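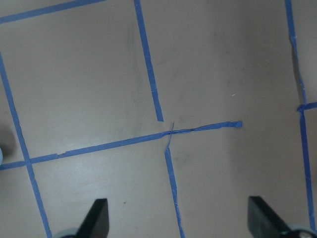 mirden_bench
Planning a second cell for January. Massawe quoted us 14 weeks on the arm and 770 for a machined grid plate. Is the plate worth it?

kmagagula
No. Tape costs next to nothing and you can redo it whenever the layout changes.

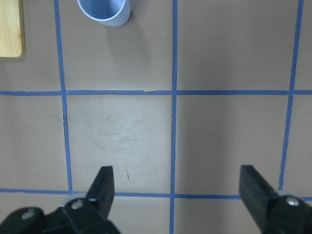
pelstead_saoirse
Budget for the surface as a consumable. We put in 100 a quarter for paper and tape at Pelstead and spend all of it. Look at the square in front of the fingers – it has gone whitish and smudged while the ones to the right are still plain tan. The plate would outlast that.

kmagagula
Plates get scratched too. I'd put the 770 toward spare fingers.

natlow2
Neither. Buy table space. Ours took 16 weeks to arrive and we had nowhere to put the pendants. 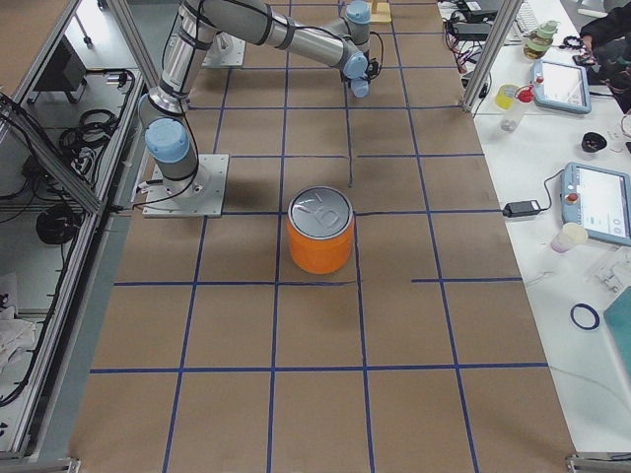 Main table and the side table with both pendants.

mirden_bench
OK, a wider side table goes on the list. Still undecided on the plate. Khanyisile, which tape do you buy?

kmagagula
Plain blue painter's, whatever the hardware store has.

pelstead_saoirse
Get a quote from Natlow as well before you sign. Ask them for freight as a separate line.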